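Price Setting Without a Market: A Report on the Skusari Meal Exchange
Prepared by Fitzgerald Szabo for the seminar in Economic Methods, spring term

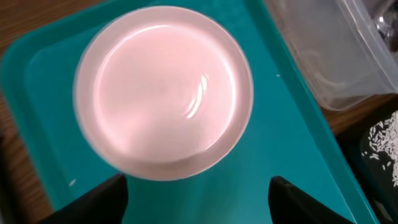 1. Purpose of the project

Introductory courses present price as the result of supply meeting demand. The project examined a setting in which prices are fixed in advance by an administrator and are not revised during the term. The Skusari exchange allows students to trade unused dining credits through the Brirkik platform at a posted rate.

2. Data and method

The platform supplied 3,000 anonymized records, of which 2,530 were complete and could be used. Each record lists the posted rate, the hour of the offer, and whether the offer was taken up before it expired. Records were sorted into 4 groups by time of day. The approach follows the course handout by Szabó (no relation to the author), with one change: expired offers were kept in the sample.

3. Findings

Offers made before noon were taken up more often than those made in the evening, although the rate was identical. A standard model would expect the evening rate to fall. Because it could not, sellers adjusted in other ways. Many bundled 2 credits together, and others posted the same offer again after it expired. Waiting time appears to have done part of the work usually assigned to price.

4. Limitations

The records do not show trades arranged privately. The month of April was affected by an outage at Jasta, the payment processor, and results for that month should be read with caution.

5. Further work

A second round of the study would compare the exchange with one where rates may change from day to day. A request for the necessary records has been submitted to the platform.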